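Sleep and Noise in Student Housing
Project report, Rahman Hall group, 23 October 2019

Background
We wanted to know if street noise really changes how long people sleep, or if they just complain about it more. Two buildings compared: Vimbridge (on the main road, buses till late) and Barkness (behind the park, quiet). Rooms are close to the same size in both. Rents too, more or less.

Method
Sleep diaries, filled in every morning. Bedtime, wake time, times woken up, one line on why. We also put a cheap sound meter by the window in each building. In all we got 1042 usable diary entries. Some people wrote "fine" in every box, those got thrown out.
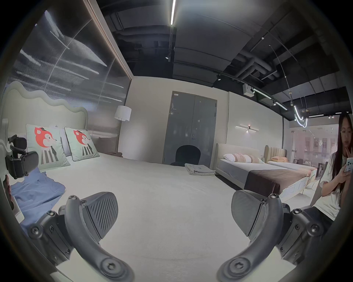 The meter in Barkness lost power twice in June so there are gaps. We did not try to fill them in. Should of used a second meter but the budget was gone by then.

Results
Vimbridge people went to bed later. Did not expect that. Time asleep was shorter, but most of the gap is the late bedtime and not waking up at night. Main reasons given for waking: traffic, heat, neighbors, phone. Heat came up in both buildings and we hadn't planned for it at all.
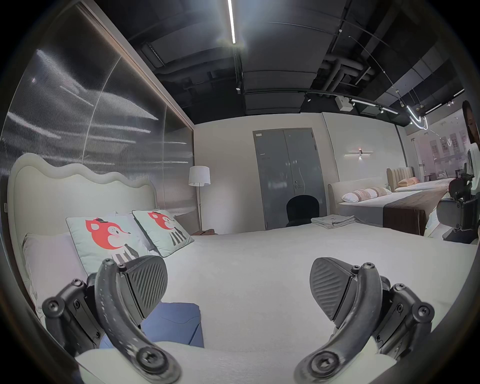 Fig. 2. Bed with white cover and tall scalloped headboard.

Bedding came up a lot too. Thick covers in summer, windows shut because of the buses, so the room gets hot and then people blame the noise. Hard to pull these apart with a diary.
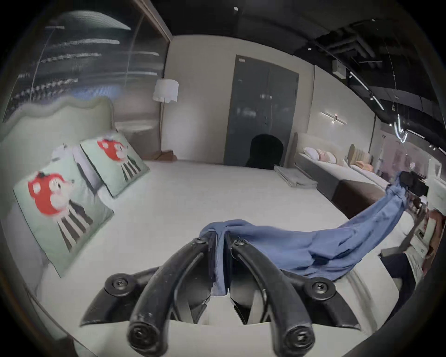 One Vimbridge reader of our draft wrote back that the buses never bothered them after the first week, it was the trash pickup before sunrise, and why wasn't that on the form. Fair point. It went under "traffic" and probably shoudn't have.

Limits
Self reported. Nobody was checked. Different majors in each building, so different class times, which may explain the bedtimes. Edance app data was offered by a few people but the format didn't match ours, left out. 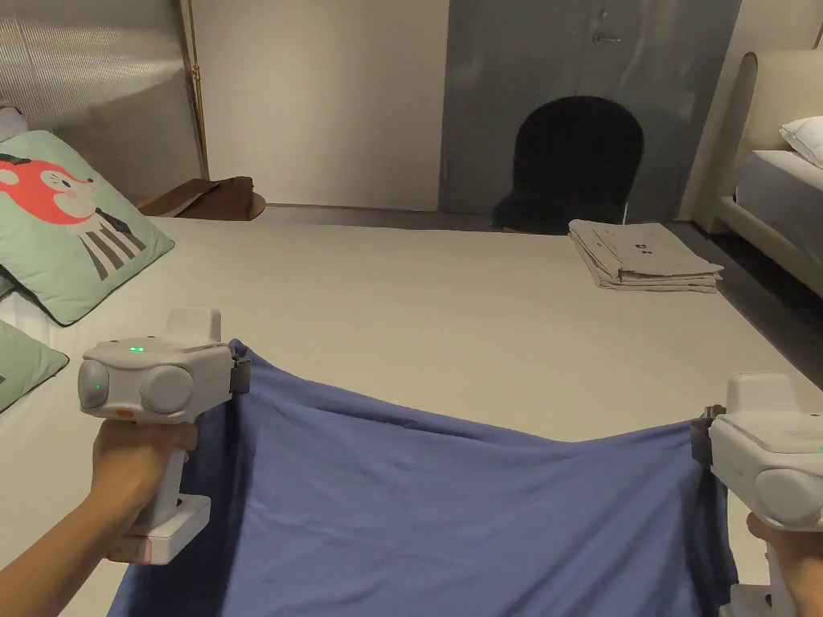

Fig. 4. Blue fabric sheet held out over the bed.

Next steps
Separate box for trash pickup. Room thermometer. Ask about class start times on day one. Diary form and raw sheets are in the shared folder, ask if the link is dead.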